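Vitham Household Ceramics Terms, data card

Summary

A table of terms used in sale listings for domestic tableware, with spelling variants, short definitions and cross-references. It covers decoration, body type, form and condition. The table is plain text and contains no prices.

Maintainer: Shafiq Howlader
Current release: February 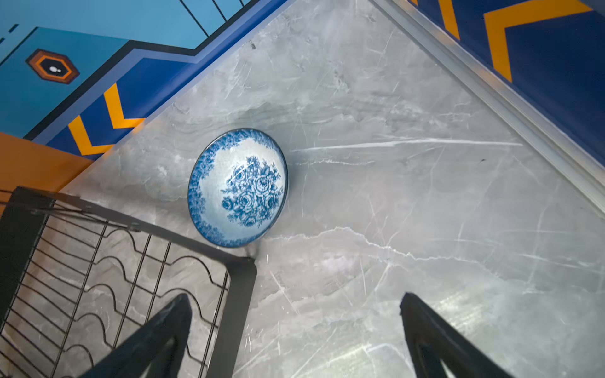
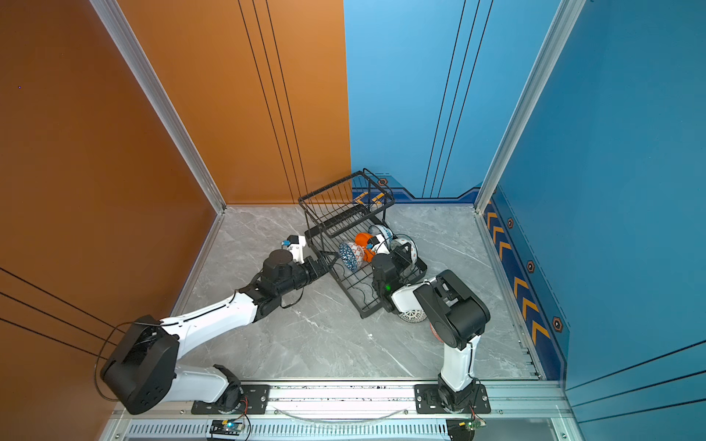 First: blue-and-white porcelain bowl with floral decoration. Second: black wire dish rack.

Contents

terms.csv: 388 rows, one per headword
variants.csv: alternative spellings, each linked to a headword
sources.csv: source codes and access notes
changes.txt: edits since the previous release

All files are UTF-8 with Unix line endings. Fields are separated by commas and quoted only where the value contains a comma.

Fields in terms.csv

id: integer, stable between releases. Ids of deleted rows are not reused.
headword: lower case, singular, British spelling.
class: one of decoration, body, form, condition.
definition: free text, at most 300 characters.
see_also: ids separated by semicolons. May be empty.
source: code from sources.csv.
checked: y or n.

Sources

Terms were taken from three sets of listings: the Cemetti sale lists, the Rácz stock books and the Stemau house clearance sheets. The Stemau sheets were typed from handwriting and account for most of the rows where checked is n. Sellers' names and addresses were removed before the terms were extracted.

Method

A term was admitted if it appeared in at least 20 separate listings. Hyphenated and open forms were merged under the open form, with the exception of "blue-and-white", which keeps its hyphens. Definitions were written from usage in the listings and then compared with a general dictionary. Where the two differ, the definition follows the listings and the dictionary sense is given second.

Known problems

"China" is used in the listings for porcelain, bone china and some earthenware. It has one row, class body, and should not be used to infer material.

"Transfer" and "printed" are cross-referenced but not merged. The Rácz books use them for different things and the other sources do not.

There are 24 condition terms. "Crazed" and "crackle" are kept apart, the first as condition and the second as decoration, but the Stemau sheets mix them freely.

Plurals in variants.csv are incomplete.

Corrections

Send the row id, the field and the proposed value. Requests for new headwords need the listing text in full. Changes are applied at the next release and recorded in changes.txt under the id of the row.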